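工房だより　手持ちグリッパー製作班の近況

Dekgate共同工房の第2作業室で続いている手持ちグリッパーの製作について、12月前半までの進み具合をまとめます。担当は引き続きFlorencia Lagosさんです。前号で紹介した試作機「Lumside」は、握りの部分を作り直し、指先の開閉機構も新しいものに替わりました。

Lumsideは、人が手に持って使う道具です。レバーを握ると先端が閉じ、放すとばねで開きます。手元側にカメラを載せる台があり、先端で何をしているかを記録できます。いずれは同じ先端部を卓上アームに付け替え、記録した動きをもとにアームを動かすところまで進める計画ですが、今期の目標は手持ちの状態で細かいものを扱えるようにすることに絞っています。

旧型の問題は、レバーの遊びでした。握り始めてもしばらく先端が動かず、動き出すと一気に閉じてしまいます。木片や積み木なら困りませんが、小さなものでは力の加減ができません。Lagosさんはリンクの穴を開け直し、軸を真鍮のものに替え、間にワッシャーを入れました。レバーの長さも6ミリ伸ばしています。遊びは残っているものの、閉じ始めの位置が指の感覚で分かるようになったとのことです。

ばねは手持ちの在庫から選びました。強いばねは戻りが早い反面、長く握っていると手が疲れます。何本か付け替えて試した末に、いちばん弱いものに落ち着きました。部品の加工はすべて工房内の設備で済ませ、外注はしていません。図面はOllicoの共有フォルダに入れてあります。旧型の図面も残してあるので、ファイル名の末尾を確かめてから開いてください。

細かいものの題材には米粒を使っています。安く手に入り、形がそろいすぎておらず、向きによってつかみやすさが変わります。皿に散らして作業すると、粒が重なったところと離れたところの両方を扱うことになり、先端をどの高さまで下ろすかの練習にもなります。

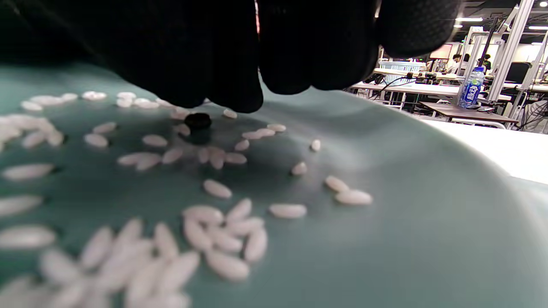
緑の皿に散らした米粒と、黒い手袋の指先。先端近くのカメラから。

記録の取り方も少し変えました。これまでは作業を最初から最後まで一本の動画にしていましたが、見返すのに時間がかかるため、1回分を40秒で区切っています。区切りごとに番号を付け、うまくいかなかった回も消さずに残します。後で動きを比べるときに、失敗した回のほうが役に立つことがあるためです。番号はノートにも書き、その日に使ったばねと先端の種類を横に控えています。

カメラ台については、まだ課題があります。手前のものが大きく写り、近すぎるとピントが合いません。台を後ろにずらせば改善しますが、今度は握った手に当たります。Lagosさんは台を斜めに立ち上げる案を考えていて、厚紙で型を作って当たりを見ているところです。型が決まり次第、アルミの板で作り直します。ケーブルは現在、握りの外側に面ファスナーで留めています。引っ張ると抜けるので、持ち上げるときは必ず本体を持ってください。

先端に貼る滑り止めは、ゴムシート、シリコン、目の細かい研磨紙を順に試しました。研磨紙はよく止まりますが、粉が出るので食品には向きません。今はシリコンの薄いものを両面テープで貼っています。9回ほど使うと端がめくれてくるため、替えを引き出しの上段に切って入れてあります。使い切った方は、同じ寸法で切り足しておいてください。型紙も一緒に入っています。

今後の予定です。カメラ台を作り直したあと、米粒より小さい題材に移ります。候補はごまと手芸用のビーズです。アームへの取り付けは2月に始める見込みで、それまでに取り付け板の穴位置を決める必要があります。アーム側の寸法を測れる方、フライス盤の扱いに慣れている方は、作業室のホワイトボードに名前を書いておいてください。

作業後は、皿を洗って水切りに立て、こぼれた米は掃除機で吸わずにほうきで集めてください。机の溝に入った粒は、細い刷毛でかき出せます。刷毛は工具壁の右下に掛けてあります。

（2024年12月12日　Dekgate共同工房）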